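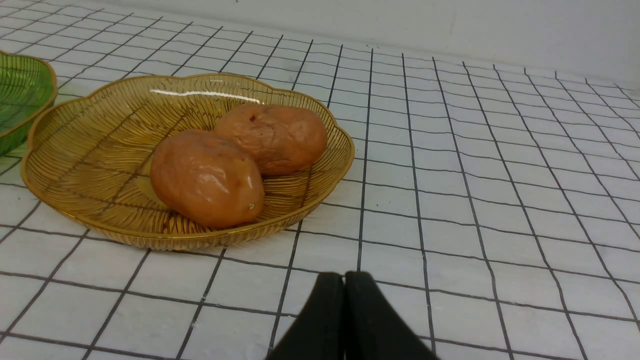
Ticket: Wrong plane and merged object when the item lies in a see-through plate
Component: Memarum perception, tabletop segmentation
Status: Open - workaround in place
Reported from: Widham cell, wrist camera

Summary

The segmentation node returns one object when two potato-shaped items touch each other inside a translucent plate. In the same runs, the table plane is sometimes fitted through the plate, and the planner then refuses the grasp with "target below support surface". With an opaque plate I could not reproduce the plane problem. The merging I can reproduce with both.

Setup

Wrist camera, fingers closed at the observe pose. The table has the white cover with black grid lines. Amber plate with the two items inside, green plate next to it at the left side of the view. Segmentation and planner are from the October release. The grasp planner is the one from Gilletti, with its default settings, except that the maximum number of candidates is 200.

Steps to reproduce

1. Start the cell and move to the observe pose.
2. Put both items in the amber plate so that they touch.
3. Call the segment service one time and save the result.
4. Ask the planner for a grasp on the nearest object.
5. Repeat without moving anything.

Expected: two objects, plane at table height, grasp found.
Received: one object with a long mask across both items. In 12 of 20 calls the plane was too high and the planner gave the error above.

Log from one failed call

[segment] cloud received
[segment] plane fit ok
[segment] clusters: 1 (min size 3000)
[planner] target 0: rejected, target below support surface
[planner] no valid candidates

The line "plane fit ok" is confusing to me. The fit is okay as mathematics, but it is the wrong surface. It would help if the node also printed the plane height.

First notes, 09:40

My first idea was a bad hand-eye calibration. I repeated the calibration and the result was the same, so I put the old values back. I also changed the exposure, because there is a strong white reflection on the inner wall of the plate. Lower exposure made the color image nicer, but the depth did not improve and the error stayed.

Notes, 11:15

I looked at the raw depth of the plate base. The grid lines are visible through the base in the color image, so a person understands immediately that there is plastic and then the table below. The depth does not agree with itself there. Some points lie on the plastic, some lie at the table, and the ridges add more noise. I think the plane fit takes its points from the crop near the target, and in this crop the plate has too much weight.

Test: I moved the crop for the plane fit to the open part of the table, to the right of the amber plate, and kept the object crop as before. The plane height was stable in all 20 calls. No planner error after this.

Notes, 14:30

Now the merging. The minimum cluster size of 3000 points was set by the team at Noonan for bigger objects, and I believed that it removed the smaller item. This was wrong. I reduced the value and still received one cluster, plus several small false ones along the plate rim. The two items have nearly the same orange tone and they touch, so neither color nor distance gives a border. I returned the value to 3000.

What works partly: a second view from the side, then clustering on the joined cloud. The shallow gap between the items is better visible for the sensor from there. It makes the cycle longer, and I do not want to have it as default.

Workaround

- Set plane_crop to the free side of the table in the cell file.
- Set second_view to true only for plates with touching items.
- After each change, restart the segment node. Reloading the parameters is not enough; the old crop stays in memory. Maybe this needs a separate ticket.

Requests to the perception team

1. Please make the plane crop independent from the target crop by default.
2. Please print the plane height and the number of inliers in the log.
3. Is there a plan for an option to split a cluster by shape? If there is a test branch, I can run it on this cell.

Not tested yet: an item in the green plate, and both plates pushed further to the middle. In that case the free part of the table becomes smaller and my crop may fail again. Saved clouds from the failed calls are attached, with the cell file before and after the change.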